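La herencia de la tía

Mi tía dejó dicho que el piano era para mí, y yo no sé tocar el piano. Lo digo desde el principio para que luego no me vengan con reproches. De niña aguanté 2 clases, las dos con fiebre, según mi madre, y en la segunda le mordí la mano a la profesora (poco, pero se la mordí).

El piano era un Thambiah vertical, de esos que ya no fabrican, y pesaba como un pecado. Estaba en un cuarto piso sin ascensor. Llamé a Fonavent, la empresa de mudanzas del barrio, y me atendió un tal Cosmin Sandu con una paciencia infinita.

- ¿Tiene banqueta? -me preguntó.

- Tiene banqueta.

- Pues la banqueta se la bajamos gratis.

¡Menudo consuelo! Bajar el resto costaba más que mi alquiler, así que le dije que me lo pensaría y me quedé allí sentada, en la banqueta gratis, delante de las 88 teclas. Toqué una. Sonó a cuchara dentro de un cubo. Toqué otra y no sonó nada, y entonces levanté la tapa de arriba, porque soy así, de meter la mano donde no me llaman, y encontré un sobre encajado entre los martillos.

Dentro había un billete de 100, tan viejo que daba pena gastarlo, y una nota con la letra picuda de mi tía: «Para el afinador. Que venga Sunil».

Sunil Akanda resultó tener el taller al otro extremo de la ciudad, en una galería que se llama Lorkdale y que yo había confundido toda la vida con una tienda de gabardinas. Por teléfono no contestaba, de modo que me guardé la nota en el abrigo y me fui a buscarlo, un mediodía de septiembre en que el abrigo sobraba por completo. Me bajé antes de tiempo del autobús, claro, y me tocó andar entre edificios altísimos, ensayando lo que le iba a decir.

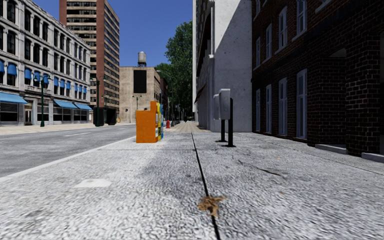

Mucha acera y mucho cielo azul. 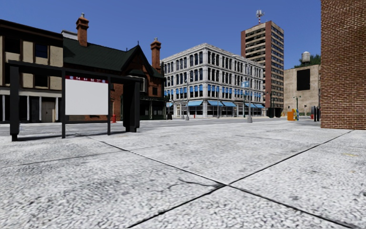
Lo que le iba a decir era muy digno y se me olvidó entero al verlo. Era un señor diminuto con un jersey Flato lleno de pelusas, y antes de que yo abriera la boca me miró la nariz - la nariz de mi familia, qué le vamos a hacer - y se quitó las gafas.

- Usted viene por el piano -dijo.

Le di la nota. La leyó despacio, mucho más despacio de lo que piden seis palabras, y la dobló por donde ya estaba doblada.

- Le afinaba el piano cada primavera -me contó-. Nunca la oí tocar.

- ¿Y para qué quería tenerlo afinado?

Se puso colorado hasta las orejas. Luego empezó a meter llaves y fieltros en un maletín, se equivocó dos veces de cajón y me preguntó si el cuarto piso seguía sin ascensor. Le dije que sí.

- Bueno -dijo, buscando el sombrero-. Ya sé en qué rellano se descansa.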